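BENCH NOTES: GRIPPERS, ROUND TWO

March 29, 2025

Quick one this month, I'm writing it between runs so forgive the spelling.

We've moved off the foam blocks. Bonifacio Lorente has been saying since January that foam blocks tell you nothing about a gripper except how it handles foam, and he finally got his way. The new bench task is making a coffee. Two arms, one capsule machine, one small glass. The left arm does the glass, the right arm is meant to do the machine side of things.

Candidates are the same as last time: the Plurkov fingers, the Nuvow set, and the Tapsell pair we got on loan and have to send back. Each one gets 200 tries at the glass before we swap. Slow going. A swap plus recalibration eats most of a morning, and if you forget to re-zero after (me, twice) you lose the afternoon as well.

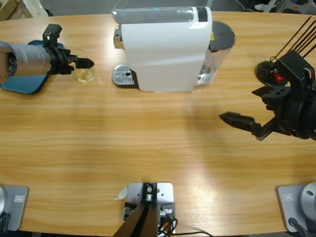
Glass is the hard part. Foam forgives you, glass doesn't. Close too fast and it skates away from you, close too soft and it slips on the lift. We ended up dropping the closing speed to nearly 600 on the Skinus controller's scale, wich is slower than anyone wanted but the numbers got better straight away. Haven't tried it with the force limit turned up yet. Next on the list.

First impressions, and they are only that:

Plurkov - good grip, fingers a bit bulky for getting in under the spout. Had to change the approach angle so it comes in lower and flatter. Once that was sorted, fine.

Nuvow - nicest to set up by a mile. Drifts a little over a long session. Efe Amadi thinks it's the mount and not the gripper, and has asked for a stiffer bracket. We'll see.

Tapsell - strongest of the lot, least feel. Would be my pick for boxes. Not for glassware.

On the controller side, the new Skinus firmware is in and the two arms finally keep to the same clock. Before that the right arm would start its move a beat late and we kept blaming the planner. Sorry, planner. Logs are at 3,424 runs now counting the foam block stuff, and Efe has put them all in one folder with names that make sense, so please don't save your own copies to the desktop any more.

Camera angles are still an argument. The view from the middle of the near edge is good for the glass but loses the fingertips when the left arm reaches right in. Wrist view fixes that and then you can't tell where the other arm has got to. Bonifacio wants to run both and let the software sort it out. I want to move the coffee machine a bit closer and save ourselves the trouble. Put it on the agenda. 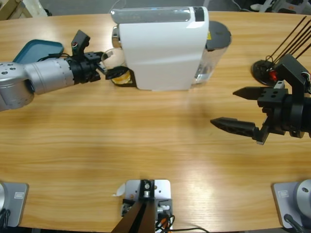 Left gripper reaching in under the front of the coffee machine, right gripper open.

Stuff we still need:

A proper fixture for the base of the machine, so it goes back in the same spot every time. Tape marks are OK but they wear off.

More small glasses, same size as the current ones please. We're down to 3 spares.

Someone to take the early slot for the Tapsell runs. It's quiet, the lights behave themselves, and you get the bench to youself.

If you've got a gripper you'd like added to the comparison, talk to Efe before you bolt anything on. Results table goes out once all the sets have done there full count, prob next issue.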